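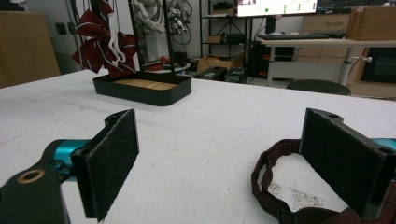 Salport Shared Workshop
Minutes, Gripper Build Group
January 29, 2024

1. Previous minutes
Accepted with one correction: the build budget is 3000, not 300.

2. Work at hand
The current task is the bow tie rack: two hand-held grippers, one tie at a time, from the board to the stand behind the wood-bottomed tray. Both grippers now have felt-like facing on the fingers. The bare fingers used in August slid on smooth fabric and will not go back on.

The target set at the last meeting was 200 logged runs. The log stands at 88. Of these, 61 are complete, with both grippers recorded from start to finish. The rest are missing one side and will be kept in a separate folder.

The elastic neck strap is still the hard part. It springs into a loop when lifted, and the loop is different every time. Two ways of working were compared:
a) one gripper takes the bow, the other takes the strap
b) one gripper takes the bow and the strap is left to hang

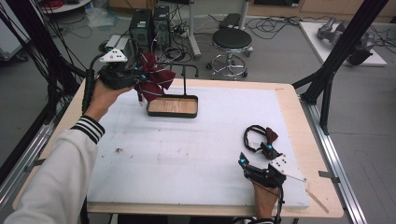
Chowdary felt that (a) was wasted effort until the strap could be found reliably on the board, and asked that (b) be logged first. The Stastden members preferred to keep both, as (b) tends to leave the strap behind the pole. Agreed to log (b) for the next block of runs, then return to (a).

3. Board and clips
The foam board is scuffed but flat. It will be turned over when the marks start to interfere with the tracking - no date set. Clips on the right-hand side to be checked before each block.

4. Finger pads
Fraying was reported at the lower corners of the pads. Trimming was suggested. Gluing the edge was also suggested and turned down, as glue stiffens the corner. Spare facing is to be ordered from Plikville with the next parts order. Pads are to be changed in pairs so that both fingers close evenly. 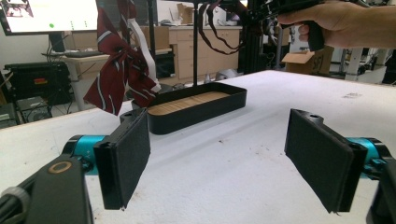

5. Cables
Gripper cables to be routed down the outside of each forearm. Anyone changing the routing should note it in the log, with the run number.

6. Actions
Log the next block using method (b).
Add pads to the Plikville order.
Move incomplete runs to their own folder.

Carried over: second stand, storage for ties.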